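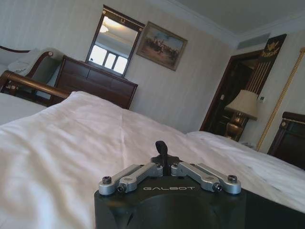 Homa Zarei and Mehrangiz Hashemi

Chapter 8
Housekeeping and the Guest Room

Of all the departments in a hotel, housekeeping employs the most people and is seen the least. A guest may never speak to a room attendant, yet the state of the bed and the bathroom will colour the whole of the stay. This chapter deals with the guest room as a unit of work: how it is prepared, inspected and released for sale.

We begin with linen. White sheets remain the usual choice in most hotels, as they can be washed at high temperatures and show stains at once. Section 8.1 covers the stock a property must hold – in use, in the laundry and on the shelf – and the records kept for each.

Section 8.2 turns to staffing. The case study follows the Udari, a seaside hotel with 27 rooms, through a week in December when late departures on the Tuesday upset the cleaning rota. Students should read it together with the room status codes set out in Chapter 7.

The final section considers inspection. Supervisors differ on how many rooms to check each day, and the two schemes compared there reach different answers.

Key terms: par stock, turn-down, room status, deep clean, discard rate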